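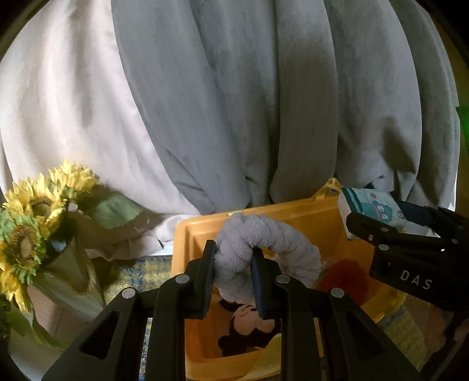 Predovix — progress report to investors, May
Prepared by Carys Lewis, for Siv Bakke and the Bremstead board

Siv asked for this one to be shorter than the last, with fewer adjectives. I have done what I can.

Where the money stands

We closed the month with 14 months of cash at current spending. That is one month better than the plan you signed off on, and most of the improvement comes from two engineers we failed to hire. I would have preferred to spend it. Both offers went out at the top of our range and both candidates took jobs at companies that have already gone public, a perk we can't match at present.

No new funds are needed this year. I know what a sentence like that is worth coming from a startup, so the monthly cash table will keep arriving whether or not anyone asks for it.

Customers

Paying accounts reached 573, against a target of 600. The shortfall is almost entirely in the smallest tier, where we raised the price in the winter and found out what people thought of that. Larger accounts held up well. Mevumton renewed for two years and added their warehouse team, after a negotiation that Davoud Jalali conducted mostly from an airport. They also asked for a discount, a dedicated support line and a say in the roadmap. They got the support line.

We lost one account of any size. Their new head of data had a favorite product and it was not ours. Davoud is keeping in touch.

Product

The move to the new storage engine is finished. Esmaeil Ansari's team switched over the last of the old clusters at four in the morning, with one customer offline for 14 minutes and very gracious about it. Typical query times on large tables have dropped enough that two customers wrote in to ask whether something was broken.

The forecasting module is late. It was promised to you for spring and it will be ready in late summer. The model works; the permissions around it do not, and a forecast that any intern can read is a hard thing to sell to a finance department. Hamidreza Sadeghi has taken this over and cut the first release down to what the pilot group uses. The chat assistant, which took up four slides in the last board deck, was among the things cut. I have not yet heard from anyone who misses it.

The Matoušek acquisition

All the Matoušek staff we wanted to keep are still with us, and their connector library now ships with every install. Their billing system is another matter. It holds 300 customer contracts, and 200 of those have now been moved across by hand, there being no other way to read the discount field, where somebody had been typing in full sentences. The remaining contracts should be done by the end of next quarter. Until then we send two kinds of invoice and apologize for both.

Going public

The board asked for a view on timing. Mine hasn't changed: we are too small, and our revenue depends too much on our five biggest customers. We have started on the dull parts anyway. The auditors have been through two years of accounts and want changes in how we book multi-year deals, which will make last year look slightly worse and this year slightly better. Bankers continue to take me to lunch — I continue to go.

What I need from the board

Approval to raise the engineering salary range, with figures to follow separately. A decision on whether to keep the smallest price tier at all; Davoud would drop it tomorrow, Esmaeil would fight him for it, and I lean toward Esmaeil. And an introduction, if Bremstead has one, to anybody who has sold software to a hospital group and would do it again.

Next report in the usual format, at the usual length, unless Siv gets to it first.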